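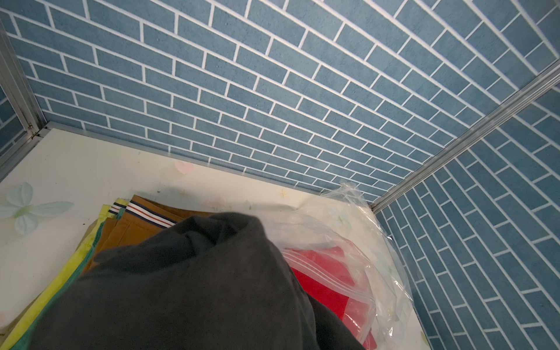

Arboleda > Opinion > Home and Clothes

Search this site Enter keyword Go

The Bag Is Not Where Clothes Should Live

By Leif Lunde

Folded clothes and clear plastic go together so often that we have stopped seeing the plastic. A pile of shirts on a table with a few bags in it looks normal. It looks like shopping, or packing, or the week the seasons change. I want to argue that the two should be separated as soon as they reach the house, and that most of us would own fewer clothes and wear more of them if we did this.

My own case is ordinary. In February I emptied the closet in the back bedroom and put everything on the table to fold it again. There were 116 pieces. I know the number because I wrote them down, and I wrote them down because my sister had bet me it would be under eighty. Of those, 30 were still in the clear bags they had been sold in. Some of the bags had never been opened. One held a gray sweater I had bought again the following winter, in the same size, from the same store.

I had not forgotten the sweater exactly. If you had asked me, I would have said I owned a gray sweater. But I had filed it in my head as something new, and new things get saved. You don't put on a new sweater to take out the trash or drive to the hardware store, and those are most of the days I have. So it stayed in the bag, waiting for a better occasion than the ones I get.

The usual defense of the bag is that it protects. I accept this for shipping. A shirt that rides in a truck and sits on a wet porch needs something around it. After that the case gets weak. A closet is indoors. If the closet is dusty, the closet needs cleaning. If there are moths, a thin bag with a fold-over flap is a poor barrier, and you are better off washing the wool and putting it in a box with a tight lid. People also say the bag keeps the folds in. It does, and that is why you have to iron a shirt that has never been worn.

The second defense is that you can see through it. I used to believe this one. In practice you can see a color and part of a collar. You can't feel the weight of the cloth or tell a thick T-shirt from a thin one. When four bags are stacked, the slick sides slide over each other, and the stack ends up as a heap at the back of the shelf. Cloth on cloth stays where you put it. Anyone who has folded towels knows this.

The third defense is returns. You may want to send the thing back, so you keep it sealed. Fine. Then put it by the front door with the receipt and decide by Sunday. A shirt that goes into the closet in its bag has not been kept or returned. I found a pair of Pralia work pants in mine with the return slip still folded inside, long past any date a store would honor. I had paid $40 for them and they were too short. I gave them to my neighbor's son, who is also too tall for them but minds less.

I should be fair to the people who store clothes in plastic on purpose. My aunt lived for years in a basement apartment in Flernosano where the back wall sweated every spring, and she kept her good coats in zippered covers. She was right to. If you have one closet and a real winter, you need to put half your clothes away, and some kind of container makes sense. I am talking about the bag the clothes came in, which was made to get them from a warehouse to a customer and is done when that happens.

There is also the matter of what the bags do once they are empty. They don't leave. They go in a drawer, on the theory that they will be useful. I had a kitchen drawer of them that would not close. In all the time I kept them I used a few for nails and one for a wet swimsuit. Our curbside pickup does not take them. The grocery store has a bin for film plastic near the carts, and that is where mine went, in two trips. If your store has no bin, they go in the trash, and I don't think it is any kinder to the planet to hold them in a drawer for six years first.

What I do now takes very little time. When something comes into the house I take it out of the plastic at the table, cut the tags, take out the pins and the cardboard, and shake it. I look at the seams. If it has a factory smell it goes in the next wash. Then I fold it the way I fold everything else and put it in the pile with the rest of its kind, in the middle of the pile and not on top. Putting it in the middle matters more than I expected. On top, it is still the new one. In the middle, it is a shirt, and it comes up in its turn.

The pile itself can be plain. I don't roll things or stand them on edge, though I have read the articles. I fold in thirds and then in half and stack them with the fold facing out, so I can count edges and pull one without wrecking the others. A folded pile on a table for an afternoon is not a mess. It is the one time you see what you have. I would leave it out through supper if the table can be spared, and walk past it a few times. Things you would have kept without thinking start to look like things you could give away.

A friend who sells shirts at the Loltatora outlet told me customers get upset if a shirt is handed to them without a bag, even when they are about to wear it out the door. They feel they have been given a used one. I understand that, and I think it is the root of the trouble. We have let the wrapper stand for the newness, so taking it off feels like a small loss. But you bought the shirt to lose that. A shirt is used up by wearing, and a bagged one goes out of style, or out of your size, at the same speed as any other.

I wore the gray sweater to the dump last week. It has a little paint on the cuff now.

We use cookies to remember your settings. Accept Manage choices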